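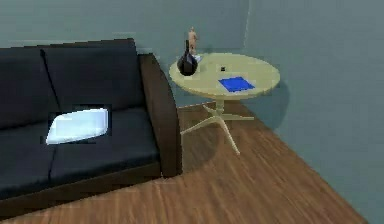
Sofa and side table in the sim room, pillow at its starting spot.

Teleop demos for moving a pillow and clearing a table: policy stops short every time

Last updated Aug 21, 2022

Posted by feliditz_tom_b

I'm collecting demonstrations in simulation by remote control and I need advice on how to record them. The task has two parts. First the arm picks up the pillow from the sofa and sets it down again against the armrest. Then it goes to the round table and moves the blue flat item from near the front rim toward the middle, without touching the dark vase or the little statuette behind it.

I drive the arm with a handheld controller, position control, with a button for the gripper. The scene is from the Marsden room set with default lighting. I have 70 demos of the pillow part and 120 of the table part. I trained a separate policy on each, plain behavior cloning, nothing fancy.

The pillow policy works a fair amount of the time. The table policy does not. It drives over to the table, lines up above the blue item, and then stops with the gripper open. Sometimes it sits there until the episode times out. Sometimes it drifts left toward the vase and knocks it over. I watched my demos back and they all succeed, so I don't think it's bad data in that sense.

Things I have tried: training longer, a bigger image crop, and throwing out the slowest demos. Training longer made it worse. I have not changed the way I drive. Should I collect more of the same, or is there something wrong with how I'm showing it the task? I would also like to know if I should put both parts in one demo, as the final goal is to run them back to back.

Posted by kadau

Look at how long you hover before the grasp. This is the usual cause of what you describe. When a person drives by controller, they get above the object, stop, check the view, maybe rotate the camera, and then go down. To you that is a short pause. In the recording it is a long run of nearly identical images, all labeled "don't move." The policy learns that the right thing to do above the object is nothing, and it has no way of knowing when the pause is over, so it never leaves.

You can check this quickly. Plot the commanded speed for ten or so of your table demos. If there is a flat section at zero right before the gripper closes, you have found it.

What I would do, in order:

Remove the idle steps from the data you already have. Drop any step where the command is close to zero and the gripper state does not change. Keep a few steps on each side of the gripper closing, or you will cut out the grasp itself. This costs you nothing and you can retrain today.

If you use more than one frame as input, cut the idle steps before you build the frame stacks. Doing it afterward leaves jumps inside the stack.

Then collect new demos with a different habit. Practice the motion until you can do it without stopping. Move slower overall if you have to. A slow steady descent is much better data than a fast move, a wait and a fast drop. We had the same problem at work with a drawer task. Driving slower was the only change we made between the first set and the second, and the stopping mostly went away.

The drift to the left is a separate problem. I would guess you always approach along the same line, so the policy has never seen itself slightly off. When it gets off by a little, it doesn't know how to come back. Start some of your demos from bad positions on purpose: too far left, too high, too close to the vase. Then drive it back to where it should be and finish normally. If you can, record only the correction and leave out the part where you moved to the bad position. You don't want to teach it to go there.

On the flat item, be careful about how you grasp it. Something lying flat on a smooth round top is hard to pinch from above. If in your demos you sometimes pinch the side and sometimes push it with closed fingers, the policy can end up somewhere between the two, and that also looks like standing still. Choose one and delete the demos that use the other. For moving it a short way toward the center, I would push.

Posted by vellitness_user

more demos. 120 is nothing. I did more than that for a cup and it still missed. also get a better controller, the cheap ones shake

Posted by marsden_sets_fan

I agree with most of what kadau wrote, but I'd do one thing before any of it. Check what the policy can see. The objects on that table are small compared to the room. If you are feeding it a wide view of the sofa and table shrunk down to a low resolution, the statuette is only a few pixels wide and there is a small black thing near the middle that is hardly more than a dot. You may be able to tell where the gripper is because you know where you put it. The policy only has those pixels. Save the images at the exact size the network gets and try to do the task yourself from those. If you can't, it can't.

A second view on the wrist helped me more than any change to the way I drove. Keep the wide view too, as it needs that to find the table.

As for the pillow part working better: the pillow is large and light against dark upholstery, so it is easy to find, and a soft grasp forgives being off. I wouldn't take it as proof that your setup is fine.

For joining the two parts, I would keep them as separate recordings and separate policies for now. Long demos by remote control get sloppy toward the end because your hands get tired. What matters is that the second part starts from where the first really ends. So run your pillow policy, let it finish, and begin recording the table demos from that arm position. Do at least a few where the pillow ended up crooked. If all your table demos begin from the home position, the handoff will fail even when both policies are good by themselves.

Also vary the table a little. Turn the blue item by a small angle and move it a bit along the rim between demos. Leave the vase alone until the basic version works.

Posted by feliditz_tom_b

Thanks. I plotted the commands and there is a flat section before the grasp in nearly all of them, some of them longer than the rest of the approach. I was moving the camera every time to see past the vase and had not thought of that as part of the demo. I removed the idle steps and retrained on the same 120. It now goes down and makes contact on 3 of 4 tries, but it still drifts left on the others. I also found I was mixing pushes and pinches, mostly pinches in the early ones I made in April. I'm going to redo the set with pushes only and add the off-position starts. The wrist view will have to wait until I work out how to add a camera to the arm model.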